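Cilton Household Skills Program
Progress report to the Ornidton Fund, June

Prepared by Chantelle Mnguni, with notes from Sorin Mihăilă

1. What the grant covers

The grant of $2,095 pays for cloths, racks and tables for the laundry and cleaning unit. The unit has 13 short tasks, each one a job that people do at home or at work without much thought. In this period we worked on the towel tasks. Hanging was the slowest to get right. A towel has to go over the rack with both top corners held, or one side ends up lower than the other and the hem drags on the base.
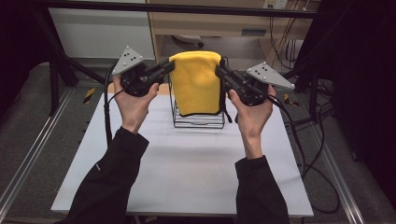

2. Folding and laying out

Folding starts from a flat cloth on the white tabletop, with the rack set toward the back. We moved to yellow microfiber cloths for this task. They stand out well against the white, and the black border on the edged ones makes it easy to check whether a fold is square. Dirk Dewulf wrote the task card. It asks for the long sides to line up first, then the short ones, and for the cloth to be left in front of the rack with room for a hand on either side.

The card went through 3 versions. The first had too many steps and the second left out where the cloth should end up.
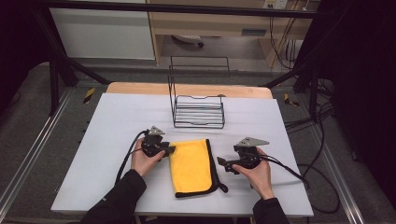

3. Handling and wear

Microfiber holds its shape when it is hung, but the pile is easy to pull. Concetta Galli now checks each cloth at the end of the day for loose fibers, mostly near the edges where it gets pinched. Worn cloths go to the dusting task – they are still fine for that. We have 12 cloths in use and have asked Starko for a price on more.

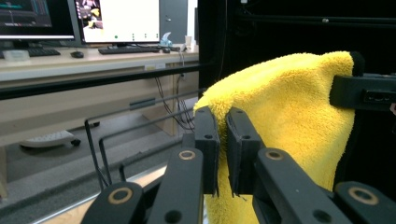
Will the towel tasks need more money before the unit is finished?
The current grant covers them. Any extra cloths will come out of the supplies line, and we will send the Starko price with the next report.

4. Next period

Wekesa Barasa takes over the remaining task cards, starting with pillowcases. Storage is still open. The cloths are kept in a box under a desk for now, and we would like a shelf near the table.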